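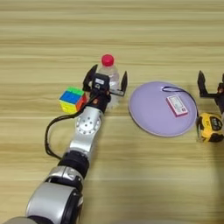
The Rule About the Water Bottle

Every robot lab has a sheet of rules taped to a wall. Most of the rules were written the day after something happened, and you can usually guess what. "No drinks within reach of the arms" is an easy one. At Waltell, a small testing shop in Gavstead, the sheet adds: "except the drink that is part of the test."

The drink in the test has a red cap, and an open gripper standing by it. It shares the table with a Rubik's cube, a yellow tape measure and a lavender plate with a little pink-and-white box on it, cord and all. It looks like the contents of a junk drawer, and it is covered by four pages of house standards.

Amra Jurić wrote most of them. She came to Waltell from food packaging, where rules are long and people follow them because the inspector has a key. Robot people, she found, follow rules until lunch.

"They'd say the arm picked up the bottle," she told me. "I'd ask which bottle, how full, standing where. They'd look at me like I'd asked for its middle name."

So rule 1 is that you write down the objects before you switch anything on. Rule 2 is that cords and straps stay on if the object came with them. Engineers love to snip a cord, and their results improve wonderfully when they do. Rule 3 says a second gripper at the table counts as a moving machine even if you have no plans for it. You treat it the way you'd treat a dog you have been told is friendly.

Rule 6 covers cables. An arm with a cable looped outside it needs a slow pass through its whole reach before the first real run, with one person watching the loop and a hand on the stop button. Sorin Dimitrov, who runs the night tests, calls this "walking the snake." He skipped it once in August. The repair bill was $600, and rule 6 is now in bold.

The rule that causes the most grumbling is the 40-try rule. You may not say the robot "can" do a thing until it has tried it 40 times, failures included, with nobody nudging the plate in between. Firano, a customer with a trade show coming up, asked whether the good tries could be counted first. Jurić sent them the four pages again.

I asked Dimitrov if the rules had made the work safer. He thought they had mostly made it slower, and that from where his fingers were standing this came to the same thing. Then he moved my coffee to the shelf by the door, where rule 9 says it goes.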